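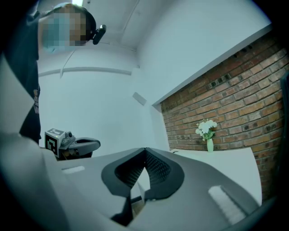
Grippers at home: house rules, tips, odds and ends

Updated in April after a lot of mail. Short version first, for people with their hands full.

Clean pads. Clear table. One person talks. Stop means stop.

Longer version.

BEFORE YOU START

Wipe the finger pads. Damp cloth, drop of dish soap, then a dry cloth. The textured kind hold flour and grease down in the grooves, so use an old soft toothbrush and go both ways across the pattern. No oil. No furniture polish, ever. A polished pad will drop a glass and you'll be sweeping till supper.

Check for crumbs at the base of the fingers. Open all the way, tap, close, open again. If the tips don't meet evenly, stop and look for grit before you blame the tool.

Marker cubes: dry microfiber only. A smudge on a black square counts as damage. Scratched or peeling, swap it. Do not color it in with a Sharpie. Ours went bad that way and we lost an afternoon to it.

Battery doors shut. Cables up off the floor, or taped flat. Sleeves pushed up, long hair tied, rings off.

Head camera straps go snug, not tight. You should get a finger under it. Sweaty strap = slipping strap, so wash the band by hand and hang it. Never the dryer.

THE TABLE

Take off anything you'd be sad to lose. Vases too, if the job comes anywhere near them. Water and flowers weigh more than you think and narrow ones go over from a bump.

Leave a hand's width free along the front edge. Nothing gets set down there, not even for a second.

Knives, hot pans, bleach, pills: off limits to grippers in our house. Okley tenants, your building sheet says the same thing, go read it. It's on the inside of the utility closet door.

Glass is okay once you've done the same move with plastic. Plastic first, every time, even if you did it yesterday.

TWO PEOPLE WORKING

Most of the near misses people write in about are this one.

Pick who calls it. That person says "closing" and "opening" out loud. The other one answers. Feels silly for a day, then you stop noticing.

Don't cross arms. If you need the thing on the far side, walk around or ask.

Never put a bare finger between pads to "test" them. Use a folded card or a bit of sponge. Kids will copy whatever you do here so dont do it as a joke either.

Handing something over: second person has a hold and says "got it" before the first one lets go. Same as with a baby or a hot casserole.

Keep faces back. Leaning in to see better is how you get a knock on the chin. Move the lamp closer instead.

PICKING THINGS UP

Small flat stuff (tags, cards, packets) stand it up against something first, then grip by the edges. Trying to scrape it off a bare counter just wears the pads.

Soft things, grab more than you think. Towels by a bunched fold, not a corner.

Round things, go low. Below the middle on a jar, and keep the lid on tight.

Wet things, dry them. No trick for that one.

VISITORS AND RECORDING

If a camera is running, say so at the door. Put a note up too. Guests who don't want to be in it get to say so, no arguing, and you move to another room or quit for the day.

Mail, prescriptions, screens with your bank on them, into a drawer before you start. Bathrooms and bedrooms stay out of it.

Faces get blurred before anything is shared. Check it yourself, start to finish, don't trust the first few seconds.

AFTER

Grippers go on a shelf, fingers slightly open. Closed tight overnight leaves a dent in soft pads. Batteries out if it's going to sit more than 31 days. We keep ours in a Dumia bin with the lid off, cloth underneath. The Egger wall rail works too but you need the long hooks, the short ones let the handle swing.

Write down drops. Date, item, what the pads looked like. We use a school notebook, the Stiltix log pages are nicer but you have to print them. 2 drops of the same item and that item comes off the list untill somebody figures out why.

Replacement pads: order both sides together. One new pad and one worn one pulls crooked.

Refill pages for the log are item 3223 in the Stiltix list. Ask for hole-punched.

Next up, grease on drawer runners.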